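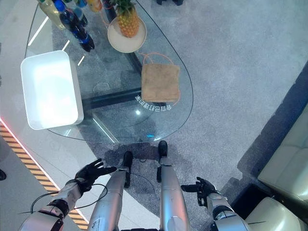

Ob wir den Not-Halt denn nie im Stehen getestet hätten, wollte Skeleck nach unserem Zwischenvortrag wissen. Doch, hatten wir — aber immer mit hängenden Armen!

Der Fehler kam erst beim Greifen am Glastisch. Wolla sollte die Ananas vom Teller in das weiße Tablett legen, und mitten in der Vorwärtsbewegung fror der linke Arm ein, während die Beine weiter ausbalancierten. Im Log sieht man das wunderschön: 19 Pakete vom Handgelenk fehlen, danach rechnet der Regler mit einer veralteten Armposition und verlagert das Gewicht in Richtung Glas. Wolla kippte nach vorn, das Sicherungsseil hielt.

Wir haben den Ausfall dann absichtlich nachgestellt, acht Mal, und jedes Mal kam dieselbe Kurve heraus (was haben wir gejubelt!). Jetzt löst ein Watchdog schon nach dem ersten fehlenden Paket aus und die Beine gehen in einen breiteren Stand. In der Simulation lief das über 4000 Schritte ohne Sturz. Am echten Roboter testen wir ab Montag, zuerst ohne Glastisch.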